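Chapter 6
Choosing and Preparing Yarn for Hand Knitting 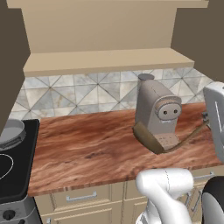 Text by M. Segura
Reading time for this chapter: one hour, with practice pieces

6.1 Introduction

The earlier chapters dealt with needles, the casting on of stitches and the two basic stitches from which most knitted fabric is made. The present chapter turns to the yarn itself. Students who have so far worked only with the practice yarn supplied at the start of the course will now be expected to choose yarn for their own pieces, to read the paper band with some confidence and to prepare the yarn before work begins.

Yarn is often bought for its colour, and there is nothing wrong with beginning there. Colour says little, however, about how a yarn will behave on the needles or how the finished fabric will hang, stretch and wash. A scarf and a pair of socks may be worked in the same shade of green and yet need very different fibres.

By the end of the chapter, students should be able to describe the main fibres used in hand knitting, work out how much yarn a simple garment needs, wind a hank into a ball and knit a tension square that can be measured properly.

6.2 Fibre

Wool remains the usual choice for beginners. It is springy, it forgives uneven stitches, and much of that unevenness settles when the piece is washed for the first time. Cotton has very little stretch. It shows each stitch clearly and is pleasant to wear in summer, but a heavy cotton garment will tend to grow longer with wear. Acrylic is light and can usually be washed by machine. It should be kept away from a hot iron, as heat can flatten the fabric for good.

Blended yarns combine two or more fibres. A small amount of nylon is commonly added to sock wool to help the heel and toe last. When a blend is chosen, the washing instructions must be followed for the most delicate fibre in it.

6.3 Thickness and ply

The word "ply" has two meanings, and students should take care to separate them. In spinning, it refers to the number of single strands twisted together. In British knitting patterns, it is also used as a name for thickness, so that a yarn sold as 4-ply may in fact be made from two strands, or from six. The name double knitting, shortened to DK, describes a yarn somewhat thicker than 4-ply. Aran is thicker again -- and chunky thicker than that.

Two yarns with the same name will not always knit to the same size. The Gruretti pattern used for the exercises in this chapter was written for a firmly twisted DK. A softer, loosely twisted DK may give a wider fabric on the same needles.

6.4 Working out quantities

Patterns give the amount of yarn by weight, by length, or by both. Length is the safer guide when one yarn is to be replaced by another. The plain child's waistcoat at the end of this chapter needs 300 grams of the yarn named in the pattern. A cotton of the same thickness is likely to be heavier for its length, and more of it by weight would be required.

For an adult jumper with long sleeves in DK, students should plan for over 1000 metres and check the figure against the pattern. All the balls for one garment should carry the same dye lot number. Where this cannot be managed, the odd ball is best kept for the cuffs or neckband.

6.5 Winding a hank

Some yarn is sold in a hank, a large loop twisted on itself. It must not be knitted from directly. Untwist the hank, place the loop over the back of a chair, and find the ties that hold it. Cut the ties only once the loop is in position. Wind loosely over the fingers, turning the ball often. Yarn wound tightly is stretched, and fabric knitted from stretched yarn may shrink at its first wash.

6.6 The Vorska square

The tension square used throughout this book is known as the Vorska square. It is knitted larger than the area to be measured, so that the edge stitches can be left out of the count. Cast on at least 14 stitches more than the pattern gives for ten centimetres. Work in stocking stitch until the piece is taller than it needs to be, then cast off loosely, wash it as the garment will be washed and leave it to dry flat.

Measure in the middle of the square, with a ruler laid along a single row. If there are too many stitches, knit a second square on larger needles. If there are too few, use smaller ones. Keep each square with a note of the yarn and the needle size, as both will be needed for the written work in Chapter 7.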